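프라키어(Prarkier) 전자서명·문서보관 서비스 자주 묻는 질문

홈 > 고객지원 > 자주 묻는 질문

도입 검토 중인 분, 이미 도입했는데 사내에서 "이거 왜 쓰는 거예요?"라는 질문을 받은 분, 그리고 비밀번호를 잊어버린 분을 위한 페이지입니다. 세 번째에 해당하시면 맨 아래로 내려가시면 됩니다. 방문자의 상당수가 그쪽이라는 것을 저희도 알고 있습니다.

목차
도입 전에 묻는 것들
서명의 효력
요금과 계약
기존 문서 옮기기
보관과 삭제
현장 부서에서 오는 질문
계정과 비밀번호

도입 전에 묻는 것들

프라키어는 무엇을 하는 서비스입니까?
계약서, 검수확인서, 동의서 같은 문서에 전자서명을 받고, 서명된 문서를 정해진 기간 동안 보관합니다. 서명 요청을 보내고, 상대가 서명하고, 양쪽이 완료본을 받습니다. 소개 자료에는 이것을 '신뢰 기반 문서 여정의 혁신'이라고 써 놓았는데, 같은 뜻입니다.

인쇄해서 도장 찍고 스캔하는 것보다 정말 빠릅니까?
서명할 사람이 메일을 읽는다면 그렇습니다. 읽지 않는다면 종이와 비슷합니다. 자동 알림을 하루 한 번씩 보낼 수 있지만, 알림 메일도 메일이라서 안 읽는 분은 계속 안 읽으십니다. 문자 알림을 함께 켜 두시기를 권합니다.

인공지능 기능이 있습니까?
있습니다. 계약서를 올리면 서명란과 날짜란의 위치를 찾아 줍니다. 표가 복잡한 문서에서는 가끔 비고란을 서명란이라고 주장하니, 보내기 전에 미리보기 화면을 한번 넘겨 보십시오. 계약 내용이 유리한지 불리한지는 판단하지 않습니다. 그 기능을 넣자는 의견이 있었고, 법무 담당자가 회의실을 나간 뒤 논의가 중단되었습니다.

블록체인을 씁니까?
쓰지 않습니다. 한때 영업 자료에 들어간 적이 있는데, 그 시절에는 다들 그랬습니다. 지금은 전자서명 인증서와 시점확인 정보를 문서에 붙이는 방식을 사용합니다. 발표 자료에서는 볼품이 없지만 감사 때 설명하기가 쉽습니다.

체험판에는 어떤 제한이 있습니까?
문서를 10건까지 보낼 수 있고, 완료본에 체험판 표시가 들어갑니다. 체험판으로 실제 계약을 체결하시는 분이 계신데, 표시가 들어간 채로 상대 회사에 전달됩니다. 상대방은 대체로 알아봅니다.

서명의 효력

상대방이 나중에 "내가 서명한 게 아니다"라고 하면 어떻게 됩니까?
완료된 문서마다 이력증명서가 따라붙습니다. 요청을 보낸 시각, 열람 시각, 본인확인 방법, 서명 시각, 접속 정보가 기록됩니다. 분쟁이 생기면 이 이력증명서를 제출하시면 됩니다. 다만 대표이사 계정의 비밀번호를 사무실 전원이 알고 있는 경우에는, 이력증명서가 증명할 수 있는 것이 그 계정으로 서명했다는 사실까지입니다.

본인확인은 어떤 방식으로 합니까?
이메일 확인, 휴대전화 문자 확인, 인증서 확인 가운데 고르실 수 있습니다. 문서 종류별로 다르게 지정할 수도 있습니다. 야유회 참석 동의서에 인증서 확인을 걸어 두신 고객사가 있었고, 참석률이 매우 낮았다고 들었습니다.

손으로 그린 서명이 제 서명과 하나도 안 닮았습니다. 괜찮습니까?
괜찮습니다. 마우스로 그린 서명은 누구의 것이든 지진계 기록처럼 보입니다. 저희 시스템에서 효력을 뒷받침하는 것은 그림의 모양이 아닌 본인확인 절차와 이력입니다. 그래도 신경이 쓰이시면 휴대전화 화면에서 손가락으로 다시 그리시거나, 서명 이미지를 한 번 등록해 두고 계속 쓰십시오.

전자서명으로 처리할 수 없는 문서도 있습니까?
있습니다. 법령이나 기관의 내부 규정에서 특정한 방식을 요구하는 문서가 그렇습니다. 공증이 필요한 문서, 원본 제출이 정해진 서류는 제출처에 먼저 확인하십시오. 저희 고객센터에 물으셔도 "제출처에 확인하십시오"라고 답합니다. 통화 대기 시간만큼 손해입니다.

외국 거래처도 서명할 수 있습니까?
서명 화면은 한국어와 영어, 독일어를 지원합니다. 상대 국가에서 어떤 효력을 갖는지는 그 나라 법에 따르므로 금액이 큰 계약이라면 현지 자문을 받으시는 편이 좋습니다.

요금과 계약

요금제가 왜 이렇게 많습니까?
원래 두 개였습니다. 영업팀이 중간 것을 하나 만들었고, 중간 것과 위의 것 사이에 또 하나가 생겼습니다. 지금은 다섯 개입니다. 월 발송량이 80건을 넘지 않는 회사라면 '기본'으로 충분하며, 상담 직원도 그렇게 안내하도록 되어 있습니다. 다르게 안내받으셨다면 이 문단을 읽어 주십시오.

남은 발송 건수는 이월됩니까?
연간 계약은 계약 기간 안에서 이월되고, 월간 계약은 이월되지 않습니다. 계약 마지막 달에 남은 건수를 소진하려고 사내 메뉴 투표를 전자서명으로 진행하신 고객사도 있습니다. 약관상 문제는 없습니다.

보냈다가 취소한 문서도 한 건으로 칩니까?
상대가 열람하기 전에 취소하면 차감하지 않습니다. 열람한 뒤 취소하면 한 건입니다. 금액에 0을 하나 더 붙인 것을 전송 직후에 발견하셨다면 상대가 점심을 먹으러 갔기를 바라며 빨리 취소 버튼을 누르십시오.

세금계산서는 언제 나옵니까?
결제 다음 영업일에 발행합니다. 담당자 메일 주소가 바뀌었으면 관리자 화면의 '청구 정보'에서 고쳐 주십시오. 퇴사하신 분의 메일함에 계산서가 쌓이는 일이 저희 쪽 문의 가운데 꽤 큰 비중을 차지합니다.

중도 해지하면 환불이 됩니까?
연간 계약은 남은 달을 월할로 계산해 돌려드립니다. 해지 버튼은 관리자 화면의 '계약' 메뉴에 있습니다. 찾기 어렵다는 지적이 있어 글자 크기를 키웠습니다. 설득용 팝업은 한 번만 뜹니다.

기존 문서 옮기기

머켈(Merkel)에서 쓰던 문서를 가져올 수 있습니까?
가능합니다. 머켈 관리자 화면에서 완료본과 이력을 함께 내려받은 뒤 저희 '일괄 등록' 메뉴에 올리십시오. 서명 요청이 진행 중인 문서는 옮길 수 없습니다. 그쪽에서 마무리하거나, 취소하고 새로 보내셔야 합니다.

종이 계약서도 등록됩니까?
스캔본을 등록하고 검색할 수 있습니다. 스캔본은 종이 원본의 사본이고, 저희 시스템에 올렸다고 해서 전자문서 원본으로 승격되지 않습니다. 종이를 버려도 되느냐는 질문에는 늘 같은 답을 드립니다. 버리기 전에 법무팀에 물어보십시오. 법무팀이 없다면, 일단 버리지 마십시오.

파일 이름이 엉망인데 정리해 줍니까?
문서 제목과 계약일을 읽어 이름을 제안하는 기능이 있습니다. '최종', '최종2', '진짜최종'이 함께 있을 때 무엇이 최종인지는 판단해 드리지 못합니다. 셋 다 서명이 되어 있는 경우도 보았습니다.

이전 작업은 얼마나 걸립니까?
분량에 따라 다르지만 자료를 모두 전달받은 뒤 최대 10영업일을 잡습니다. '모두 전달받은 뒤'가 중요합니다. 대부분의 지연은 누군가의 서랍에서 시작됩니다.

보관과 삭제

보관 기간은 얼마입니까?
기본 5년이고 문서 종류별로 늘릴 수 있습니다. 기간이 끝나기 전에 관리자에게 안내 메일이 가고, 연장하지 않으면 삭제 대기함으로 옮겨집니다.

삭제 대기함에 들어간 문서는 되살릴 수 있습니까?
대기함에 있는 동안은 가능합니다. 대기함을 비운 뒤에는 불가능하고, 고객센터 직원의 직급을 올려 가며 통화하셔도 결과는 같습니다.

자료는 어디에 저장됩니까?
국내 데이터센터 2곳에 나누어 저장합니다. 하나에 장애가 나면 다른 하나로 넘어갑니다. 전환 훈련은 토요일 새벽에 하며, 이때 서명 화면이 잠시 느려질 수 있습니다. 토요일 새벽에 계약을 체결하시는 분이 생각보다 많아서 공지를 따로 드립니다.

귀사가 문을 닫으면 제 문서는 어떻게 됩니까?
좋은 질문이고 영업 담당자가 가장 싫어하는 질문입니다. 완료본은 표준 PDF 형식이고 서명 정보가 파일 안에 들어 있어, 저희 서비스 없이도 일반 문서 프로그램에서 검증할 수 있습니다. 정기 백업을 켜 두시면 고객사 저장소에도 같은 사본이 쌓입니다. 켜 두십시오.

현장 부서에서 오는 질문

공장에는 개인 컴퓨터가 없습니다. 검수확인서는 어떻게 서명합니까?
공용 태블릿을 '현장 모드'로 등록하시면 됩니다. 서명할 때마다 사번과 개인 번호를 넣고, 서명이 끝나면 자동으로 로그아웃됩니다. 개인 번호를 태블릿 뒷면에 붙여 두는 관행은 저희가 막을 방법이 없습니다. 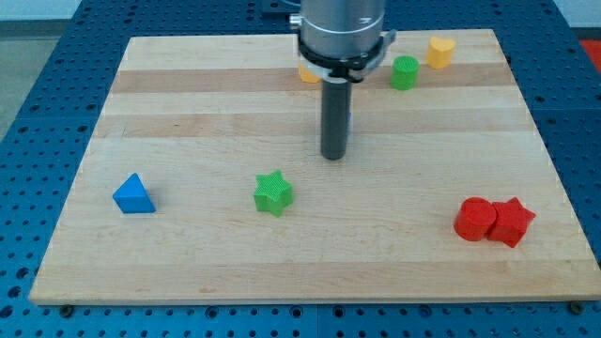

설비나 자재를 인수할 때 사진을 확인서에 붙일 수 있습니까?
사진 첨부는 '기본' 요금제부터 되고, 첨부한 사진은 서명 시점에 문서와 함께 잠깁니다. 잠긴 뒤에는 교체할 수 없으니 찍은 것을 먼저 확인하십시오. 품목란의 글은 사진과 맞아야 합니다. 파란 타공 작업대 위에 밝은색 나무판이 놓인 사진을 붙이고 품목란에 '작업대'라고만 적으면, 몇 달 뒤 인수한 것이 파란 쪽인지 나무 쪽인지를 두고 긴 메일이 오갑니다. '집성목 판, 밝은색'처럼 적어 두면 메일이 짧아집니다. 흠집 여부는 비고란에 따로 쓰시고, 비고란이 좁으면 양식 편집에서 늘리십시오.

페르후번(Verhoeven) 자재관리 시스템과 연결됩니까?
연결됩니다. 입고 처리가 되면 검수확인서가 자동으로 만들어지고 담당자에게 서명 요청이 갑니다. 드로자우(Drosau) 쪽은 파일로 내보내고 가져오는 방식만 지원합니다. 실시간 연동은 '검토 중'이며, 이 페이지에서 '검토 중'이라는 말이 사라지면 둘 중 하나의 결론이 난 것입니다.

인터넷이 안 되는 창고에서도 서명할 수 있습니까?
현장 모드 태블릿에 문서를 미리 내려받아 두면 됩니다. 서명은 기기에 임시 저장되고 연결되는 순간 전송됩니다. 전송 전에 태블릿을 초기화하면 서명도 같이 사라집니다.

장갑을 낀 채로 서명이 됩니까?
태블릿 기종에 따라 다릅니다. 터치펜을 쓰시는 것이 무난하고, 끈이 달린 것을 사십시오.

계정과 비밀번호

비밀번호를 잊어버렸습니다.
어서 오십시오. 로그인 화면의 '비밀번호 재설정'을 누르고 가입한 메일 주소를 넣으시면 링크가 갑니다. 메일이 안 보이면 스팸함을 확인하시고, 거기에도 없으면 회사 메일이 아닌 개인 메일로 가입하지 않으셨는지 떠올려 보십시오.

비밀번호를 여러 번 틀려 계정이 잠겼습니다.
5회 연속으로 틀리면 잠깁니다. 사내 관리자가 '사용자' 메뉴에서 풀 수 있습니다. 잠긴 분이 유일한 관리자라면 사업자등록증 사본을 준비해 고객센터로 연락하십시오. 이런 일을 피하려면 관리자를 두 명 이상 지정해 두시면 됩니다.

담당자가 퇴사했습니다. 그 사람이 보낸 문서는 누가 봅니까?
관리자 화면에서 '문서 인계'를 실행하면 진행 중인 요청과 완료본이 모두 새 담당자에게 넘어갑니다. 계정을 먼저 삭제하셨다면 완료본은 회사 보관함에 남아 있고, 진행 중이던 요청은 다시 보내셔야 합니다.

고객센터 운영 시간은 어떻게 됩니까?
평일 오전 9시부터 오후 6시까지입니다. 8월에는 휴가자가 있어 전화 연결이 늦어지니 문의 게시판을 이용해 주십시오. 게시판에 '급합니다'라고만 쓰시면 무엇이 급한지 여쭙는 답변이 먼저 나가므로, 문서 번호와 증상을 함께 적어 주시기 바랍니다.

관련 페이지
요금제 비교표
현장 모드 설정 안내
머켈 문서 이전 절차
문의 게시판 바로가기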